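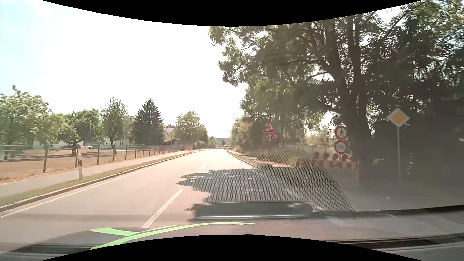

Roadworks sign, a 30 limit and plenty of tree shade on the right.

Search the forum
Enter keywords Search Advanced search

Masking windscreen reflections before sign detection - fixed mask or learned?

Ingvild Ekström

Hi all! First post here, and I'm hoping someone has been down this road before me (sorry).

I'm working on the perception part of a small automated driving project called Muten. The car doesn't steer itself yet. A person drives, our software runs silently alongside, and afterwards we compare what the software would have done with what the driver did. It's a lovely way to work because you get real roads with none of the terror.

My bit is traffic signs. The detector has to find a sign, read it, and then decide whether it applies to us at all, which has turned into the really interesting part. A "no pedestrians" sign beside a footpath is of no use to the speed planner. A 30 limit under a roadworks triangle very much is. I've written a little attribution step that looks at where the sign stands compared with the edge line and the kerb, and on clean footage it works beautifully. I did a small dance at my desk when the first results came in.

My trouble is that the camera sits behind the windscreen and the top of the dashboard is mirrored in the glass. On the lower part of the view we get a dotted, meshy pattern and the outline of a panel with a bright streak in it. When the car is under trees the reflection is strong, and out in full sun on pale tarmac it can fade until I can hardly find it myself. It mostly lies over the road, but on the right it creeps up onto the verge, just where the edge line is that my attribution step depends on.

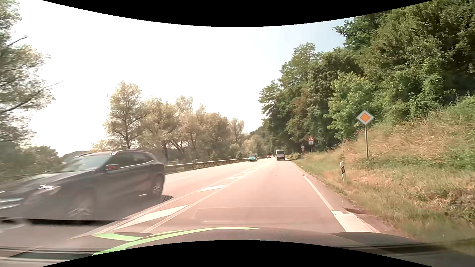

So far I have tried a fixed mask. I took the median of 276 frames from one drive, looked at which edges survived the averaging, and painted over those areas by hand. The idea is simple enough: the road moves, the reflection doesn't, so whatever stays put in the median must belong to the car. It caught the streak and the panel outline very nicely. It also caught a bit of the right-hand edge line, since that stays in nearly the same place for as long as the driver keeps a steady position in the lane. You can guess what happened to my attribution step after that.

I then loosened the mask and got the line back, along with six false edge lines where the software believed the mesh boundary was the side of the road. One of them bent off into the grass with great confidence.

My questions:

Is there a sensible way to separate "static because it's on the glass" from "static because we're driving straight"?

Should I be masking pixels at all, or should I hand the reflection to the network as an extra input and let it sort itself out?

And does anybody have a good way of reporting this? I'd like to show in the paper that the reflection handling helped, without the number being swamped by all the easy frames.

A polarising filter is on order, by the way, so I know about that one! I'd still like the method to work on the drives we already have.

Thank you so much in advance. I'm having more fun with this than I probably should be.

Ragnvald Rustad

Put a piece of black velvet on the dashboard. Costs next to nothing. We did it on our van years ago and never looked back, it soaks up nearly everything. Make sure it doesn't cover the demister vents or the passenger airbag.

For the old drives I don't know, I would probably throw them out and record again. Life is short and the roads aren't going anywhere.

Aslak Strand

Velvet is great, seconded, but please don't throw out the old drives! They are exactly the material you want for testing this, and it would be a shame to lose them.

On your first point, use the bends. I had the same problem with lane lines in a project at Ebrahimi and the trick was to choose the frames for the median instead of taking a whole drive. Pick them by yaw rate. If you take half from left-hand bends and half from right-hand bends, the edge lines swing about all over the place and wash out, and the glass reflection stays where it is. Straight road is the worst possible material for a median and it's usually most of what you have.

If your vehicle log has no yaw rate you can get something good enough from optical flow in the upper half of the view, where the trees are. Leave the sky out, it's often blown out to white and there is nothing to track.

A second thing, and this one took me far too long. Any curved black border left by your lens correction is also static, and so is any part of the car along the bottom. Crop those out before you compute anything. Otherwise they are the strongest edges in the median by miles, your threshold gets set by them, and the faint reflection slips underneath. When I fixed that, my mask improved more than from all my clever ideas put together.

I'd keep the mask soft too. Store a strength between nought and one per pixel and multiply the line detector's confidence by it. Hard masks make hard edges, and then the line detector falls in love with the edge of your mask.

Can't help on the network question, never tried it. Very curious to hear how it goes though!

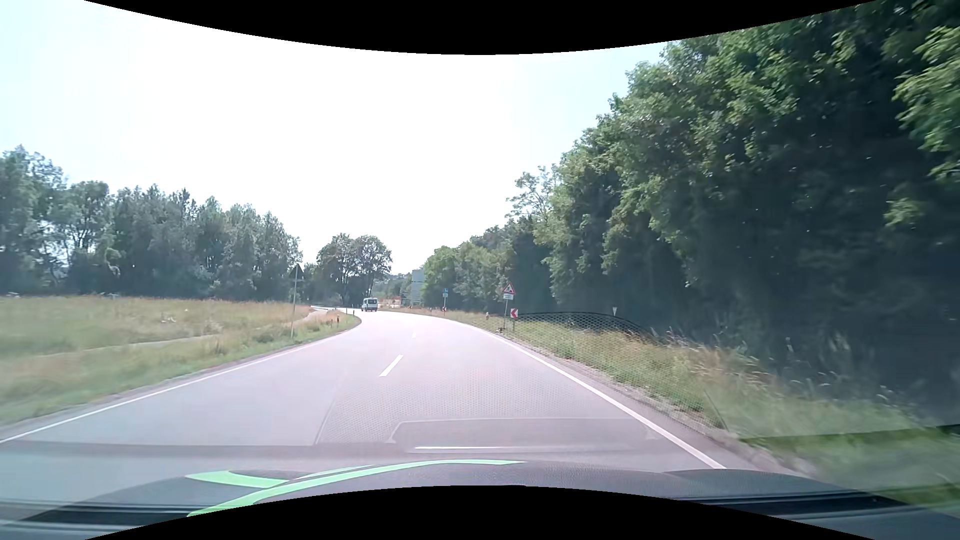 Anitha Marar
Research engineer, Mamer group, Godureck

What a nice question, and Aslak's tip about bends is spot on. We do the same. I'll take your other two points.

Masking or extra input: try the extra input. We feed our network the normal frame plus one more channel holding the estimated reflection, which is the median from well-chosen frames, scaled by how bright the surroundings are. That scaling matters a lot. You've already noticed that the reflection is strong in shade and weak in sun, so a single fixed map is going to be wrong half the time. We split the lower part of the view into 16 tiles and estimate one strength value for each. It needs to be local, because with a tree shadow across one lane and sunshine on the other you can have both cases in the same frame. It is a cheap thing to compute and I was delighted by how far it got us.

Be careful with training, though. Our first network learned to ignore everything inside the reflection area, real edge lines included, so we had simply built your hard mask again in a much more expensive way. What cured it was pasting the estimated reflection, at random strengths, onto clean frames where we already had the lines labelled. The network then sees plenty of cases where a real line runs straight through the mesh, and it has to keep it.

Keep your attribution step separate from all this. It's tempting to train the whole lot end to end, but when a sign is given to the wrong road user you will want to know whether the line was lost or the reasoning was off. With two stages you can open the log and see. I'd also let attribution say "unsure" and wait. Signs get bigger as you approach them, and the line beside them usually gets clearer as well. A late answer is fine for a 30 if the planner is already easing off for the roadworks triangle.

Now reporting. Please don't give a single average over every frame! Sort your test frames by one thing only: does the reflection overlap the stretch of edge line that attribution uses? Then give results for "overlap" and "no overlap" side by side. The second group should hardly change between methods, and if it does, you have broken something. All the interesting movement will be in the first. In our case the overall score barely twitched and we were quite downhearted until we split it, and there was the improvement, as clear as you like.

Split by drive as well, never by frame. Frames from the same drive share the same sun, the same dust on the glass and the same reflection, so if some end up in training and others in testing your numbers will look wonderful and mean very little. We hold out six whole drives, chosen so that the sun comes from different sides.

And show the failures. Your false line heading off into the grass would make a cracking figure.

Ingvild Ekström

Oh, these are brilliant, thank you all! I spent this morning redoing the median with frames from bends only (I did have yaw rate, hiding in a log I'd never opened) and the edge line has gone from the mask completely. The dark border was exactly as Aslak said, my threshold had been set by it the whole time.

Velvet is now on the shopping list next to the filter. I'll try the tiles next, and I want to have the overlap split ready before our group meeting on Friday. Anitha, one more thing if you have a moment: do you recompute the reflection map for each drive, or do you keep one per car? Our seat and camera get moved a little whenever someone else borrows the car.

Anitha Marar
Research engineer, Mamer group, Godureck

Per drive, always. A small nudge of the camera shifts the panel outline enough to spoil it. If a drive has too few bends, start from the previous map and line it up using the edge of the bodywork or dashboard at the bottom of the view, then refine from there. Good luck on Friday, and do post the split when you have it!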